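Progress note, chores and shop-floor picking
To: Folix programme office
From: Anwara Bhuiyan, Drenance
20 October 2024

Sorry this is short and a day behind, writing on a Sunday between other things. Numbers first, then the moaning.

Where we are. 2297 pick attempts logged since the grant started, 338 of them this month. Target for October was higher, we lost most of a week to the controller update and then to me being ill. Will catch up, I think, but not all of it by the end of the month.

The question you gave us was whether a machine can take over the dull jobs yet — tidying a kitchen drawer, emptying a returns tote, sorting a lost property box. Short answer, some of it. Longer answer below.

Single items, well spaced: fine. I would put this in front of a shop manager tomorrow. Blocks, small boxes, anything with flat sides. Slow though. Hellwig's people (they run the returns desk we are copying) want 10 seconds an item and we are nowhere near that once the arm has to have a second look.

Mixed items touching each other: not fine. This is most of what a real tote looks like, so it matters. The arm goes for the right thing and brings its neighbour along, or nudges it into a corner where the fingers can't get round it. Corners are still our worst place. 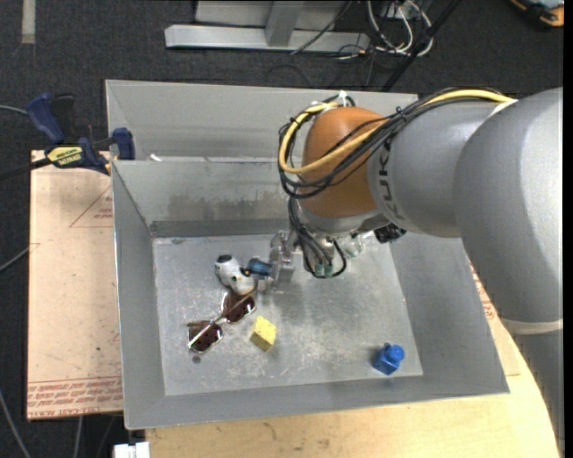

Shiny and see-through things are the other headache. Glasses, bottle tops, cutlery, blister packs. Depth readings go to pieces on them and the software either sees a hole or sees nothing at all. We tried the Skatari filter for a fortnight. Helped with cutlery, did nothing for lenses. Have stopped paying for it, see budget.

Soft stuff (socks, cloths, gloves) not started. It was down for this quarter, I would like to move it to next. Better to get the hard-edged items right than do both badly.

Homes vs shops. You asked me to be blunt so — shops first. A returns desk has one bin in one place and somebody nearby to un-jam it. A kitchen has a different mess every day, and no family will put up with an arm this size next to the kettle. The grasping work should carry over to something smaller, but I can't promise the date in the original plan and would rather say so now then in March.

Budget. Under on travel, over on gripper fingers, which wear out quicker than the supplier led us to beleive. I have ordered 50 pairs in one go to get the price down. Invoice will land in the next claim. Skatari licence ended so that line is closed.

Needed from you:
OK to move soft items to next quarter
A decision on the second arm, yes or no, the quote runs out soon
Someone's name at Hellwig for the site visit, my contact has moved on

Next month: touching items only, full tote every run, no more easy ones to make the totals look good. Will send the failure log seperately once I have cleaned up the column headings.

Anwara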